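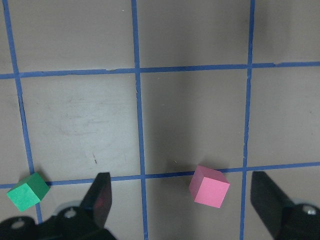
Adeel Gondal escribe que, en su grupo, el error más frecuente en esta parte es cerrar la pinza demasiado pronto, cuando el cubo está todavía más cerca de un dedo que del otro, y pide que el manual lo diga antes del primer paso. Queda dicho, y lo repetimos en el paso 6.

4. Ejercicio de recogida con cubos

Esta sección es para los equipos del club Lilach que ya terminaron la sección 3 (encendido y posición de reposo). Se trabaja en parejas: una persona maneja el brazo y la otra mantiene la mano cerca del botón de parada del puesto. Los papeles se cambian después de cada serie.

4.1 Preparar la mesa

1. Compruebe que los dos brazos están en reposo y que el programa Tuvudier muestra el estado "listo".
2. Pegue la cinta azul de pintor sobre la superficie para formar las casillas. Empiece por la línea vertical del centro y siga con las horizontales.
3. Apriete la cinta con el dedo en toda su longitud, también en los extremos.
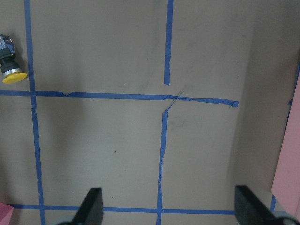
No es necesario que las líneas sean perfectas. El programa no lee la cinta; las casillas sirven para que las dos personas de la pareja hablen del mismo lugar cuando una dice "segunda fila, a la derecha". Si una tira se levanta mucho, cámbiela antes de empezar la serie y no durante el movimiento.

Nota: la cinta vieja deja a veces un resto de pegamento. Límpielo con un paño seco. No use alcohol sobre cartón o papel.

4.2 Colocar y recoger

4. Ponga los cubos con la mano, con el brazo parado. Anote la casilla de cada uno en la hoja Usmani.
5. Abra la pinza por completo y baje el brazo despacio. Use la velocidad 2 del menú. Las velocidades más altas quedan para la sección 6.
6. Pare el movimiento cuando el cubo elegido esté entre los dos dedos. Mire la vista de la muñeca y corrija hacia la izquierda o la derecha hasta que la distancia a cada lado sea parecida. Solamente entonces cierre. 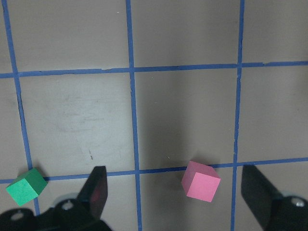

La elección del cubo se hace siempre en voz alta y antes de bajar. La persona que vigila repite el color y la otra confirma. En la vista de la muñeca se ve bien la diferencia: el cubo rosa está en el espacio abierto entre los dedos, pero más cerca del derecho, y el verde queda fuera, a la izquierda del dedo izquierdo. En un caso como este falta todavía la corrección del paso 6. También hay que pensar en el cubo que no se va a coger, para no empujarlo con el cuerpo de la pinza al hacer la corrección.

7. Suba el brazo en vertical antes de moverlo hacia un lado.
8. Suelte el cubo en la casilla de destino y vuelva a la posición de reposo.

Precaución: no meta la mano entre los dedos de la pinza para girar un cubo, aunque el brazo parezca parado. Primero pulse la parada, después mueva el cubo.

4.3 Trabajo con los dos brazos

9. Pida al monitor que active el segundo brazo. El código de activación es 3813 y vale para todos los puestos del club.
10. Decida con su pareja qué brazo se mueve primero. El otro espera levantado sobre la mesa o en reposo.

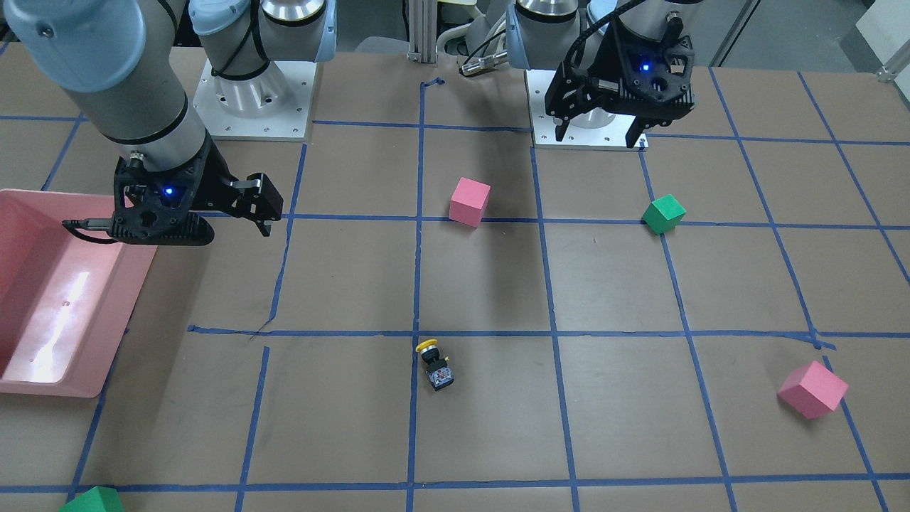 Los dos brazos no deben entrar en la misma columna de casillas al mismo tiempo. El programa avisa con el mensaje 153, pero el aviso puede llegar tarde si la velocidad se cambió a mano. Cuando aparezca, suelte los mandos y espere a que el mensaje desaparezca.

11. Haga 36 recogidas por pareja y guarde la serie en la carpeta Itier, con el nombre del puesto.
12. Si una recogida falla, apúntela igualmente como fallo. No la borre ni la repita con el mismo número.

Las hojas de esta sección se entregan en junio, junto con las de la sección 5.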